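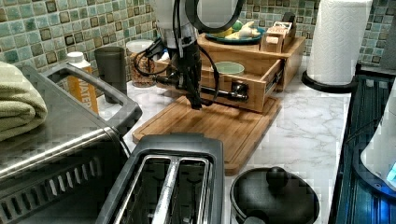

Home | Archive | Kitchen | About

Counter layout, second revision

May 26, 2019
Posted by Erdem

The working section of my counter is 18 inches deep once the wall outlets and their plugs are allowed for. The first layout put the appliances along the back wall and left the front clear. It looked tidy and worked badly, as every slice of toast meant reaching across the cutting board.

In the second revision the two-slice toaster and the toaster oven sit at the front, with the lidded pot next to the toaster. The bamboo board lies at an angle in the middle. Set square to the counter, it put my elbow into the pot knob. The juice groove holds enough for a tomato and fails on a melon.

Dry goods and water stay at the back left. I fill the jar to just under the lid and no higher.

The wooden desk organizer was bought for paper. Its drawer runs on a metal slide, and a small bowl fits inside with the drawer closed. I tested this with a bowl from the Imen range and one from Imum; the Imum is 8 mm too tall. The top takes a plate, and the compartment tray goes on the upper shelf. Dividers should stand upright and run front to back.

Paper towels are at the far end, on a holder with a round base. The kettle is on the right, by the dark appliance surface. I would prefer it nearer the sink, but the cord is short.

Remaining problems: crumbs under the toaster, and the towel on the toaster oven, which has to come off before the oven is switched on. A hook is on order from Oluseck. I will measure again in August.

Comments (3)

gridline: What slide length is in the drawer? Mine sags at full extension.

Erdem: Not measured. It holds level with a bowl in it, I have not tried more.

pantry_north: Angled board works here too. Put a damp cloth under it.

Older post | Newer post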